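Cubbies! Why Stuff Needs a Home
Pitier Kids' Page: How Things Work at Home
April 22, 2020

Quick one this week, because lots of you are stuck indoors and lots of you have been told to TIDY UP. Ugh. But wait. Tidying is kind of a puzzle, and shelves are the puzzle board. So let's look at shelves.

What is a cubby?

A cubby is a little open box inside a bigger piece of furniture. No door. No lid. Just a hole with a bottom, a top, two sides and usually a back. You have probly got some at school for your coat and your lunch.

Why no door? Two good reasons. You can see what is in there without opening anything. And you can shove things back in with one hand, even if the other hand is holding a sandwich.

Some words to know:

Shelf: a flat board that holds things up.
Cubby: a small open space with walls.
Back panel: the board at the back. Stops your stuff falling down behind.
Rim: a raised edge. Stops things rolling off.
Rack: a frame with shelves on it, often metal.
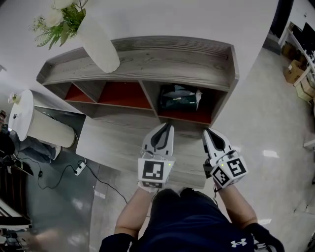
Low shelves are the best kind for kids. You can reach everything, and so can your little brother, sorry. A tall bookcase wastes its top half on people who can't get up there. With a low one the top is useful too, like a tiny table. The gray one with the three cubbies has a rim along the back and sides of its top, and somebody put a tall white vase of flowers up there. Smart spot. The cubbies underneath have rust-red backs, so the dark green bag in the right-hand one is easy to spot. Two cubbies still empty! That's room to grow. Never fill every cubby on day one, or the next thing you get has nowhere to live.

Try the one-home rule

Every thing gets ONE home. Bag goes in the bag cubby. Books go in the book cubby. If a thing has two homes you have to look in two places. If it has no home it lives on the floor, and then you step on it. Ow.

How to do it, fast:

Take everything out. Yes everything.
Make piles. Same kind of thing, same pile.
Give each pile a cubby.
Heavy stuff goes low. Light stuff goes up top.
Leftovers go in a box. Look at the box again in February. Didn't miss it? Maybe somebody else would like it.

Why does heavy go low? Because of balance. Put heavy things at the top and the shelf gets tippy. Put them at the bottom and it sits there like a sleepy elephant. Also a book falling off a low shelf is a thump. A book falling off a high one is a bump on the head. And please don't climb on shelves, ever, they are not ladders.
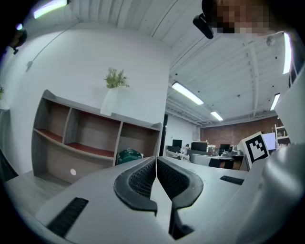 Now look up. Rooms have storage jobs going on everywhere, and ceilings are part of it. In some buildings the ceiling is smooth and the pipes and wires hide above it. In others they leave the beams and pipes showing. Less to build, and easier to get at when something needs fixing. It's a bit like a cubby with no door, really. You can see what's in it.

Next time you are in a big store or a library, look up and see which kind you've got. Then look for the lights. Are they long? Round? Sunk into the ceiling or hanging down?

What about plants?

Good question from our Forkilari readers. Do flowers and plants belong on shelves? Sure, if there's space. Real ones need light and a drink. Fake ones just need dusting. Keep vases away from the front edge, and away from anything you plug in. Water and plugs = NO. 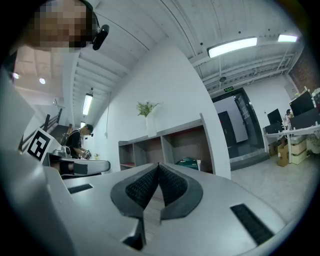 Same goes for floors. The bit right in front of a shelf should stay clear, so you can get to the low cubbies without moving stuff first. A box parked there for "just a minute" tends to stay there for weeks. We have one at the Pitier office. It has been there since February. We walk around it.

Your turn!

Draw your room from the front, like a big flat picture. Draw each shelf or cubby as a square. Write in what lives there. Now put a star in any square that is a total mess, and fix one star a day. Only one. Then go play.

Grownups can help you send drawings in to the Nivard page, we put up new ones every week. Colored pencil scans best. Next time: why do drawers get stuck, and what to rub on them.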